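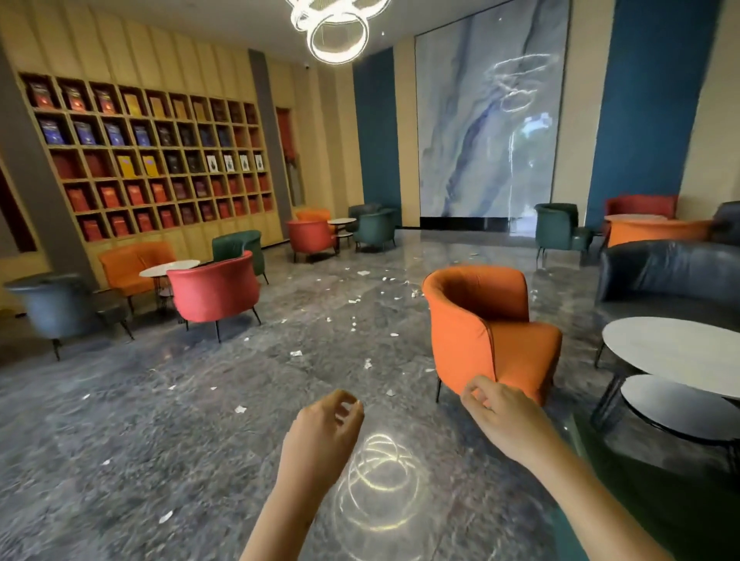
Search this forum Advanced search Go

Paper scraps in a shag rug: pick, vacuum, or move out?

gulizar_kozan wrote:
Our building's lounge hosted a paper-cutting afternoon in March and I signed my name on the sheet under "reset room," thinking that meant pushing chairs back. It meant paper. Little white bits all over the marble, mostly out in the middle between the chairs, which I could live with, and then the rug, which I could not. The rug is dark gray and the pile is long enough to lose a fork in.

I started on it by hand. Ten minutes in I had a respectable wad and a new opinion of crafts. Is there a faster way that doesn't wreck the rug? We own one vacuum, a Tuncer upright, with a beater bar that sounds like a wood chipper.

Kedir_G wrote:
Do not put a beater bar on a shag. It'll wind those fibers up like spaghetti and then you will be posting a different thread. Suction only, hose and the flat floor tool, or keep picking.

sosina.e wrote:
Disagree with Kedir, mildly. I've run an upright over a shag for years with the bar set as high as it goes. The rug looks fine. The rug has always looked like a wet dog, so how would I know, but it looks fine.

Kedir_G wrote:
"The rug looks fine, how would I know" is not the testimonial you think it is.

Huiling Fan wrote:
Floor first or rug first? I'd want to settle that before anyone plugs anything in. If you sweep the marble first, everything you shake out of the rug lands on a clean floor and you sweep again. I clean a showroom with the same kind of shiny floor and I've made that mistake enough times to have feelings about it.

Also, on polished stone a stiff broom just flicks paper under the next chair. Use a dry microfiber mop, the wide kind, and push in one direction. Paper that's stuck flat, get a fingernail under it.

gulizar_kozan wrote:
Floor first was my plan. I have abandoned my plan.

The other thing with that floor is the ring chandelier. It reflects in the marble so brightly that anything white lying near the reflection just vanishes. I bent down for a scrap and it was a lamp.

D. Feyisa wrote:
Turn the lamp off. Sweep by daylight or hold a flashlight down at floor level and the scraps throw shadows. Same trick for broken glass.

For the rug: fold it in half, pile side in, carry it outside, hang it over a railing, hit it. My grandmother would have finished before your thread got its second reply.

sosina.e wrote:
Have you ever tried to fold and carry a rug that size? We had a shag in the Sornthorpe place and it took three adults and a door off its hinges.

D. Feyisa wrote:
Then roll it.

sosina.e wrote:
The door was for the roll.

Huiling Fan wrote:
Gülizar, are you picking with fingertips or raking? Raking with your hand open brings up the buried ones, then you pinch. If you only go after what you can see, you'll walk across it tomorrow and a whole new crop will come up.

gulizar_kozan wrote:
Bit of both. One hand hovers over the pile like it's going to do something, the other holds the paper.

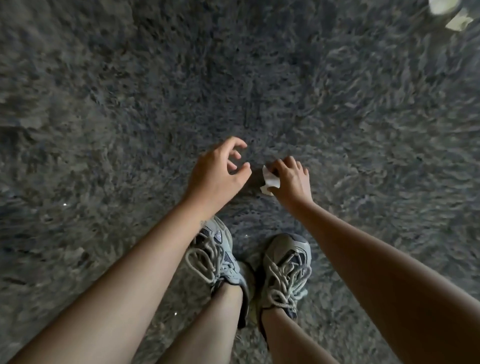

Page 2 of 3

Kedir_G wrote:
Hold the wad in the other hand or, better, put it down in a bowl. You're going to drop it and it's going to come apart and then you get to do the same paper twice. Ask me how many times. (Twice.)

Rubber glove also works. Slightly damp, drag it toward you, the scraps roll up into clumps. Don't soak it or you'll be making papier-mâché in there.

gulizar_kozan wrote:
Bowl was a good call. I'm using a salad bowl. It will not be a salad bowl again.

D. Feyisa wrote:
There's a thing called a Clisico rug rake, plastic teeth. I paid 14 dollars for mine. It does the job if you're patient and own a shag, and I'd suggest people stop doing the second one.

sosina.e wrote:
I had that rake. Teeth too far apart for confetti-size stuff. Fine for cereal.

Huiling Fan wrote:
Agree with Sosina, a rake lifts the pile so you can see, but it won't pick up small paper. Rake, then hose with suction. And do the chairs before you call it done. Tub chairs like your orange one collect everything down the side of the seat. Tip it forward over the bare floor, never over the rug.

gulizar_kozan wrote:
I tipped it over the rug about a minute before reading this.

Kedir_G wrote:
Thread title should be updated.

gulizar_kozan wrote:
For the record, nothing much fell out. Two scraps and a pen cap. I'm stopping for coffee and then doing the hose, no beater bar. Sosina, if the pile goes flat I'm telling everyone it was your method.

sosina.e wrote:
Put it in writing, I'll frame it.

Page 3 was moved to Floors & Rugs, thread 1007. 471 views.

Reader comments

zatidcombe_884: Lint roller, the extra sticky one. Slow, and you go through sheets like crazy, but it got the last of the glitter out of ours.

marblemouth: Glitter is a separate thread and a separate religion.

pia_r: Did the damp glove thing on a bath mat and it worked great. Wouldn't want to do a whole lounge that way.

oldbroom: Why was there a rug under the scissors in the first place? Roll it up BEFORE the craft.

zatidcombe_884: See above re: door off its hinges.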